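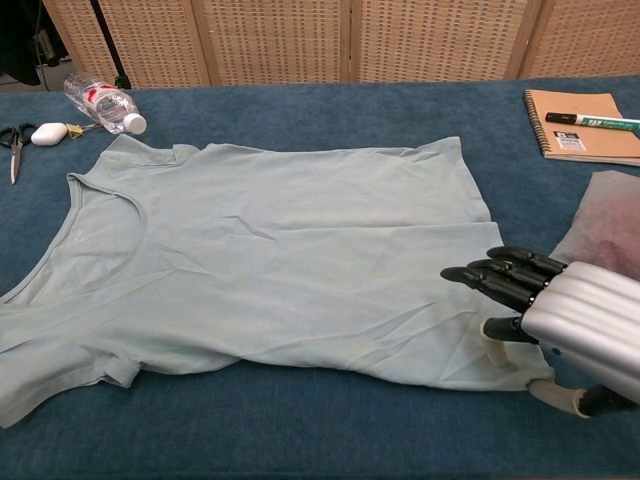

Stop buying fingers by the number

Four weeks of swapping hands on the same bench and I'm more stubborn than when I started. Everyone asks how many joints. Wrong question. Ask what it does with a thin T-shirt hem.

We ran the Stiltutska two-jaw against the Kikuchi hand, same arm, same controller. 1,573 grasps logged. The jaw is cheap, dull, quick to fix. Lovely on boxes. On knit it grabs two layers or none, and no amount of tuning cured that for us. The Kikuchi is slower and fussier, wants recalibrating after lunch, but it can get a thumb under an edge. For cloth that's most of the job.

Still – would I pay for it? Not for a packing line. Unavus quote 3,000 cycles between services, and teh spreadsheet people love that figure. Cycles of what though? Closing on air is not folding laundry.

Astuvia's wrist camera helped more than either hand, by the way. Spend there first. Then hands. And test on your own washing, creases and all, before you sign anyhting.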